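Okay, a few of you asked how I keep the Plirow running, and I have a cup of coffee and nowhere to be until noon, so let me write this out properly. Long thread, sorry in advance, get comfortable!

The Plirow is our one-armed mobile unit, and before any new routine goes near the real thing I run it in the simulated apartment first. Most of what I call maintenance starts there, in the sim, with me squinting at joint angles in my slippers.

Wednesday is my setup day. First job is always the wrist zero. I send the arm to its home pose, read back the encoder values, and compare them with the ones saved in the sim config. If they disagree, I fix the config before I touch anything else (I learned this the slow way, over a whole lost weekend in August).

Second job is the gripper. The two fingers get opened all the way, closed all the way, and then parked slightly open. I do 500 cycles in the sim and then 114 on the hardware. Why 114? That was the number in the very first script and I've grown fond of it.

Then the arm goes straight up, fingers to the ceiling, and I leave it there while I check the base. White door on one side, table on the other, and I want to know it can turn without clipping either one.

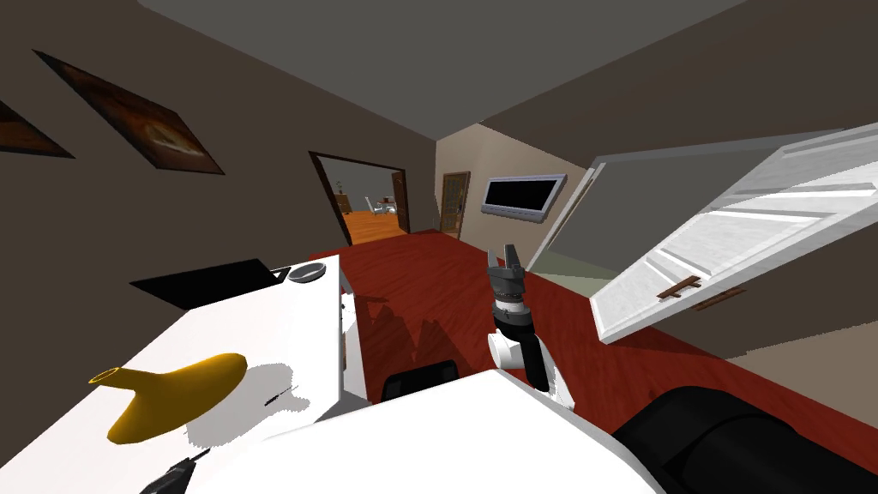 How often do the finger pads need changing?

Every 1000 hours of gripping on ours, sooner if they start to look shiny. I keep a spare set from Skorov in the drawer, and swapping them is two screws a side. Wipe the metal underneath before the new ones go on, and please let the adhesive sit overnight, I know it's tempting.

Back to the base. The wheels collect hair like you would not believe, so I flip the unit onto its foam cradle and go around each axle with tweezers and a little brush. It's weirdly soothing, and I put the radio on for it.

The shoulder joint gets grease from the Olteanu tube, the small one. A dab the size of a pea, then I run the joint slowly through its full range and wipe off whatever squeezes out. I used to put on far too much and spent ages cleaning it off the cover.

Last thing is the logbook. We're at entry 3052 now, which makes me feel a bit old! I write down the wrist offsets, the cycle counts, and anything that sounded off, even if it's only "small click, shoulder, going down." Those little notes have saved me more than once.

Still on my list: the cable chain from Cakwood is stiffer than the old one and I think it's tugging at the elbow at full reach. I'm going to reroute it on the outside of the forearm next week and will post how that goes. If you've done the same swap, tell me where you put your first clip, I'd love to hear it.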